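4. Setting up the peg and assembly board

4.1 Before you start

The Kurkenano board is supplied flat, with the loose blue parts in a separate bag. Check the contents of the bag against the packing slip before opening anything else. If a part is missing, contact Cavalcanti parts service and quote the batch code printed on the slip.

You will need:
A table with a flat, matte top
A plain backdrop in a dark color
A soft, dry cloth
The parts bag

Note: Glossy tabletops reflect the white board and make the cut-outs hard to read. If no matte table is available, cover the top with a dark, non-shiny sheet and tape the corners down.

4.2 Placing the board

1. Wipe the tabletop and the underside of the board. Grit under the board will cause it to rock.
2. Lay the board on the table with the raised plates facing up.
3. Hang the backdrop behind the table. Small folds in the fabric are acceptable.
4. Press each corner of the board in turn. If a corner lifts, remove the board and wipe again.

The board does not have to be square to the table edge. A slight angle has no effect on the fit of the parts, and the cut-outs are the same from every side of the table.

Caution: Do not clamp the board by its raised plates. Plates that have been pulled away from the sheet cannot be re-bonded.

4.3 Laying out and inserting the parts

1. Open the bag over a tray and sort the parts by type.
2. Set the short pegs upright on the board. Pegs left on their sides tend to roll.
3. Place the round part flat, knob up.
4. Pick up one peg at a time and hold it vertically.
5. Bring the peg over the board and lower it straight into its cut-out. 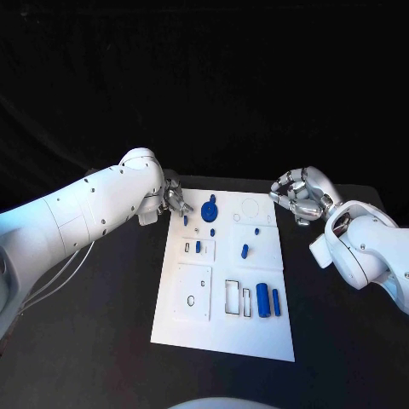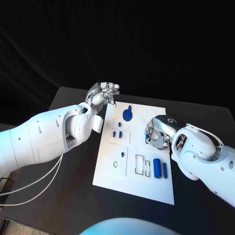
6. If the peg stops before it is fully down, lift it clear, turn it slightly and lower it again. Do not push.
7. Insert the remaining pegs, then fit the round part last.

Note: New pegs can be tight in their cut-outs for the first 10 insertions. This is normal. Do not sand or oil the pegs. A peg that is still tight after 40 insertions should be exchanged under the parts warranty.

Caution: Small parts. Keep the bag and its contents away from young children and pets.

4.4 Clearing the board

1. Lift out the round part by its knob.
2. Draw each peg straight up. Twisting while pulling wears the edge of the cut-out.
3. Return all parts to the bag and close it.
4. Wipe the board with a dry cloth. For marks that will not come off, use a cloth dampened with plain water and let the board dry flat.

Do not use alcohol or window cleaner - both cloud the surface of the plates.

4.5 Storage

Store the board flat, plates up, with nothing on top of it. Do not store it where the temperature goes over 86 °F. A board that has been kept on edge for a long period may bow. To correct a slight bow, leave the board on a flat table for 2 days before use.

Section 4 revised 5/5/22. Text: Lindalva Moura. Technical check: Ákos Kovács.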